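Ticket: Soft, tacky patches in self-leveling floor coating, bay 3
Product: Firier two-part resin, gray
Opened by: Bram Cuypers
Status: Open, waiting on supplier
Opened: Sep 9, 2026

Hi all, Bram again. I'm going to write this up as I go, so sorry if it rambles. I'd rather have it all in one place than spread over a bunch of phone calls like the Pacheco job in May.

So, the problem. We poured the Firier coating in bay 3 at the Vinier warehouse, three bays total, same crew, same mixer. Bays 1 and 2 are rock hard and look great. Bay 3 has tacky patches along the loading dock side. If I press a thumbnail in, it leaves a mark and the mark stays. This was 48 hours after the pour, and the data sheet I have says we should be fine for foot traffic way before that. The patches aren't round like you'd get from a drip or a spill. They're long and skinny, and they run the same direction we were pouring.

What I checked first was temperature, because that's what everyone on the phone asks me. The slab was fine when we started and the dock doors stayed shut overnight. I went back with the surface thermometer and the sticky side and the good side read the same. So I'm crossing that off.

Next was moisture. We did the meter readings before priming and I have them in my notebook. Nothing jumped out. I taped a square of plastic down next to the worst patch anyway and left it overnight (yes, on the bare strip by the drain where we stopped short). Dry underneath in the morning. I know that test isn't the last word, but I don't think water is our guy.

Then I did the wipe test. Clean white rag, a bit of solvent, rub ten seconds. In the good area the rag comes up clean. On the patches it comes up gray and kind of gummy, and the surface goes dull where I rubbed. That tells me the resin itself never cured there.
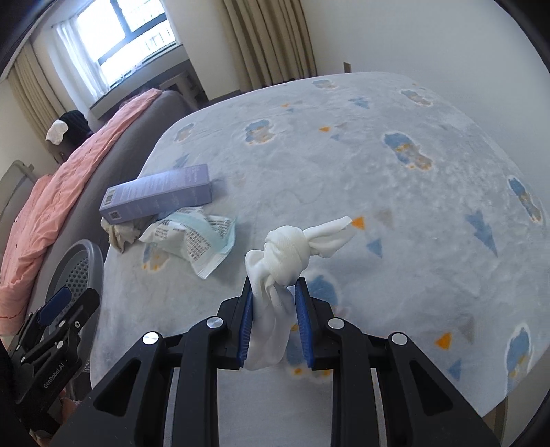
White cloth, knotted, in the gripper.

Okay, so mixing. I sat down with the batch sheet and the empty pails. We used 26 kits in bay 3 and I've got 26 empty hardener cans, so no one skipped a can. That was my big theory and I was a little sad to lose it! But then I started looking inside the pails, and six of them have a thick ring of stuff around the bottom edge and up the sides that's still sticky. The rest are cured solid. That looks to me like material that never got properly mixed in, and if somebody turned those pails over and let them drain onto the floor, you'd get exactly these long skinny streaks.

I asked the guys and yep, a couple of the pails got flipped and left to drain near the dock side toward the end. They were trying not to waste any. I get it, the stuff isn't cheap, but scraping or draining the sides is a no-no and I should have said it louder that morning.

Update, later the same day: talked to Hikus, who sold us the kits. They want the batch numbers and photos of the pails, and I've sent both. The person I spoke with thought unmixed resin was likely too, but wouldn't commit to anything until their tech desk has had a look. Fair enough. They also asked if we moved the mix to a second pail before pouring. We did for bays 1 and 2. For bay 3 we ran short on clean pails and went straight from the kit pail. So there's another piece of it.

What I want to know from the tech desk:

Can I leave the slightly soft spots and see if they firm up with the heaters on, or is that wishful thinking?

If I scrape the bad streaks back to the primer, do I need to prime again before patching?

How far past the edge of each patch should I grind so the repair bonds?

Will the patches show through, or should I plan on a full top coat over the bay? Vinier wants to run forklifts in there and they're okay with it looking a bit patchy, but I'd like to give them a straight answer.

For now the bay is taped off and I've told the warehouse to keep pallets out of it. I've marked every soft spot in blue chalk. Bays 1 and 2 can be used as planned, no issues there.

I'm keeping this open until Hikus gets back to me. If anybody else has cut streaks like this out of a Firier floor, please add a note with what you used to scrape it, my hand scraper is gummed up already.

Bram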